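Notes from the Toy Library: The Great Vegetable Reckoning

11/04/2022

Members who have borrowed the play kitchen since Christmas will know that its pantry has been in a state. The kitchen itself goes out and comes home again with admirable regularity. The food does not. It travels in coat pockets and prams, and a certain amount of it is presumably still under car seats across Velstead, where it will outlast us all.

So last week the food tubs were tipped out on the floor at the Custholm Street rooms and everything was sorted, wiped and put back into baskets. Frøydis Torvik led the sort. She has views on what belongs with what, and they are not open to discussion. Chillies go with the root vegetables. I asked whether they mightn't sit with the tomatoes, and was handed a cloth.

Our catalogue now stands at 3,094 items, a figure that counts every plastic pea pod as a separate entry thanks to a decision made in some earlier and more optimistic September. We are not going to fix it. The food has simply been regrouped into sets, one basket to a set, and each basket is borrowed and returned as a single thing. If you take home the root vegetables, you bring back the root vegetables. The odd substitution will be tolerated. Returning an actual carrot, as one household did in the summer, will not.

A few changes to note before your next visit.

The old cardboard cartons have gone to recycling. They were soft at the corners and one smelled of banana, which was at least on theme. Play food now lives in grey plastic baskets with holes in the sides, so the grit falls out on our shelf and stays out of your lounge room. Please don't line them with newspaper.

Fruit and veg are in separate baskets. The avocado was the subject of some debate and has gone in with the veg for the sake of peace.

The Barredo tea set is back after repairs, minus its sugar bowl. The Skando wooden groceries are still off the shelf while the paint on the milk bottles is touched up. Please stop asking the desk when they'll be ready; the desk is me, and I don't know.

Play food can be borrowed for 3 weeks, same as the puzzles. The limit is 2 baskets per family, and yes, this includes families who come in separately on the same morning and pretend not to know each other in the car park.

Late fees remain as they were. We would much rather have the eggplant.

As for washing, warm soapy water and a soft brush will do for nearly everything. Anything with leaves attached wants a gentler hand, as the greenery on the carrots collects yoghurt like nothing else in the collection. Shake it, rinse it and leave it upside down on a tea towel overnight. Do not put it in the dishwasher. The corn went through a dishwasher once and is now a sort of abstract corn, which we keep on the windowsill as a warning.
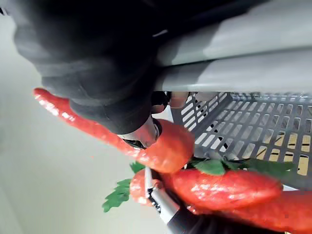
Root vegetables, and the chilli, with their new basket.

The next job is the dress-up rack, where there are 300 garments on a rail built for far fewer and every second cape is missing its tie. If you can sew on a bit of ribbon, or are prepared to be taught by someone impatient, leave your name in the book at the desk. Morning tea is supplied and will be real.

Spare play food in decent nick is always welcome, though we have plenty of pizza. Please, no more pizza.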